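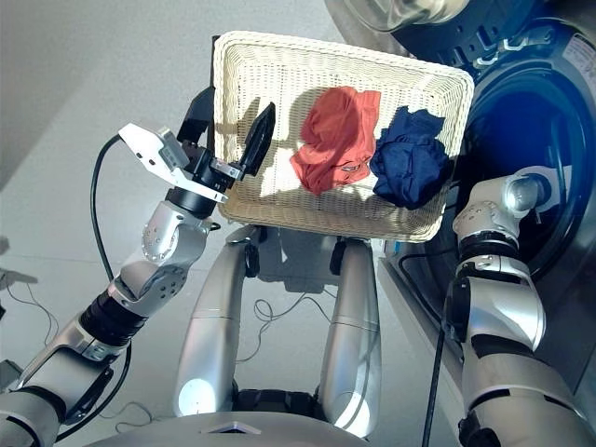 **Basket or no basket? Laundry beside the washer**
Home & Garden > Laundry

---

**lumbao_flats** – 7:40 am

We've moved into a unit where the front loader has no bench beside it and no cupboard above. At the moment dirty clothes go in a white wicker basket, rectangular, 60 cm on the long side and 40 on the short. It gets carried to the machine, tipped in and carried back to the bedroom.

My partner wants to get rid of it and put in a pull-out hamper from Drarkum. I like the basket. Does anyone still use wicker for this, and does it last?

---

**gumnut_jo**

Had one for 12 years. The rim went before anything else, from being picked up by one side all the time. Carry it with a hand at each end and it'll be fine.

Line it, though. A cotton liner with a drawstring is cheap and you can wash it with the load. Bare weave catches on knits and bra hooks.

---

**drilline_dave**

I'd go the pull-out. Wicker holds dust, and if you put a damp towel in there you get grey spots on the bottom that don't come off. We had a Drilline wire one in the last house and it just got hosed down in the yard.

---

**gumnut_jo**

Damp towels shouldn't be going in any hamper. Hang them over the door first.

---

**drilline_dave**

Tell that to my kids.

---

**coldtap**

Size matters more than what it's made of. A basket 60 long holds a full load and then a bit, so people pile it up and you end up with 2 loads mixed together. We went smaller and the washing gets done more often.

Also watch your colours. If reds and navy are sharing the one basket, someone will tip the lot in with a white shirt sooner or later. Ours was an old Atari T-shirt, red, and it did the pillowcases. I keep a cloth bag on a hook for whites now.

---

**lumbao_flats**

Thanks all. We don't own much white, so red and navy go in together on cold. No trouble so far, but I'll do the bag on a hook.

@drilline_dave did the wire one mark the floor? Ours is pale grey and shows everything.

---

**drilline_dave**

Yes, a bit of rust in one corner. Put felt pads under it, or a tray.

---

**coldtap**

Cold won't save you with a new red. Wash it alone the first couple of times.

---

**gumnut_jo**

Disagree, I've never washed anything alone in my life. Colour catcher sheet and in it goes.

For the spots on wicker – bicarb and a toothbrush, then up to a full day outside in the shade. Not full sun, it goes brittle and starts to snap at the corners.

---

**lumbao_flats**

Will try that. Basket stays until October, then we're measuring up for the pull-out and I've agreed not to argue. It can hold the pegs and the beach towels.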